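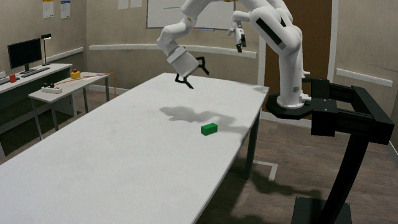
Prelum is a small robotics lab, and what we study is how much a robot arm can learn about a real job from a simulated one. We build our practice rooms carefully, down to the things that have nothing to do with the task. In ours there's a whiteboard with a short green line on it, a desk with a lamp and a black monitor, an orange cable running over a side table, and smudges on the big white tabletop. The job itself is tiny by comparison: a green block on a table and a two-fingered gripper that has to get to it. We love that contrast! A policy that learns in a bare gray void tends to fall apart the first time it sees somebody's cup on a desk, and we want ours to have seen plenty of clutter before it ever drives a motor.

How we started

Faustino Salinas and Rosalie Danzer began Prelum with one question they couldn't stop arguing about. If you have a fixed amount of computer time, should you spend it making one simulated room look very real, or making lots of rooms that look only fairly real? Faustino was for the single room. Rosalie was for the lots. They wrote the first version of our renderer to settle it, and they're still arguing, though these days with much better graphs.

There are 7 of us now. Brisa Figueroa runs the scene work and decides how the lights, walls and furniture get varied. Iraís Cisneros looks after the contact model, meaning everything that happens when a finger touches a block (friction, slip, the small twist a block makes when one finger gets there first). Nghĩa Tôn handles the real arms and has the final word on whether a policy is fit to run on them. The rest of the team floats between projects, and most of us have swapped desks at least once.

The method

We call our approach Randley. It started as a folder name and stuck. The idea is to train in rounds. In each round the policy practices in a batch of rooms, we look at where it misses, and the next batch is built around the misses. If it reaches too far when the shadow of the arm lies over the table, the next rooms get more shadows, longer ones and softer ones. If it gets confused by a second arm in view, the second arm moves around more. Plain random variation does a fair bit of this by luck. Randley goes looking for it.

A round is short enough that we can start one before lunch and read the results in the afternoon, which has changed how we work more than any single piece of code. You get to be wrong a lot! Somebody says "I bet it's the table edge," and a few hours later we know.

Our main result so far comes from block reaching and grasping. We built 1,495 rooms over nine rounds and then ran 274 trials on the real table, with no real-world practice beforehand. The policy trained with Randley picked up the block more often than the one trained on the same number of purely random rooms. The gap was widest with blocks near the table edge, where the arm has to fold in close to its own base. Open tabletop was nearly a tie, and we were a little surprised by that. Iraís thinks the contact model is now what holds us back there. Brisa thinks it's reflections. We have a round planned for each.

Some things still go badly. Blocks that stand on end get knocked over. Very dim light is a problem. And the policy has a habit of hovering before it commits, as if it were thinking it over, and we haven't worked out where that comes from.

What we share

Wuratley is our scene library, and it's the piece other groups ask for most. It holds the furniture, wall pieces, tabletop textures and lighting setups we use, along with the scripts that shuffle them. We put out a new version every March. If you build something with it, please send us pictures – we have a wall for them, and there's room left.

We also write up rounds that didn't help. Those notes are short and a bit rough, but they've saved us from repeating ourselves, and a few readers have written in with fixes we would never have tried.

Working with us

We take students for a term at a time and pair each one with somebody on the team. You don't need to have touched a robot before. Rosalie came from stage lighting, and it shows in every shadow we render. What helps is patience with small problems and a willingness to watch the same reach over and over until you spot what's off.

Visits are welcome when the arms are running. Write to Nghĩa through the contact page and say what you'd like to see. If you have a small object you think our policy can't pick up, bring it along.

Page updated 12 September 2021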